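Häufige Fragen zur Gehäuselüftung bei Gaming-PCs

Wie viele Lüfter braucht mein Gehäuse?
Für die meisten Midi-Tower genügen zwei einblasende Lüfter vorn und ein ausblasender hinten. Weitere Lüfter senken meist eher die Lautstärke als die Temperatur.

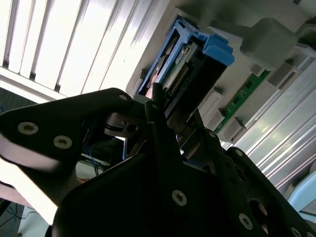

Was bedeutet Überdruck?
Es wird mehr Luft angesaugt als abgeführt. Staub gelangt dann vorwiegend durch die gefilterten Öffnungen hinein. Die Filter müssen trotzdem gereinigt werden.

PWM oder Spannungsregelung?
Vierpolige Lüfter werden per PWM geregelt, dreipolige über die Spannung. Der Anschlusstyp lässt sich im BIOS meist einzeln festlegen. 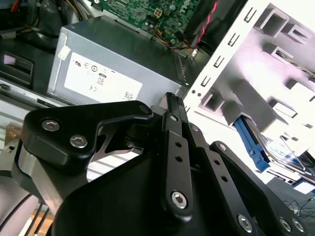

Steht er auf »Auto«, erkennt das Mainboard den Lüfter in der Regel selbst. Läuft er dauerhaft mit voller Drehzahl, ist der Modus manuell zu setzen.

Welche Lüfterkurve ist sinnvoll?
Bis 65 °C flach, danach steiler. Eine Hysterese von einigen Grad verhindert ständiges Hochdrehen – bei kurzen Lastspitzen ist das deutlich hörbar.

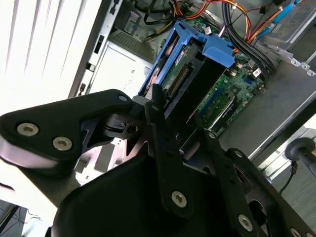
Offener Desktop-Tower, Blick ins Innere

Wohin mit Fragen zum Tridau-Lüfterhub?
An Iulian Neagu, Technik Stoditz, freitags telefonisch unter Durchwahl 412. Bitte die Revision des Hubs bereithalten.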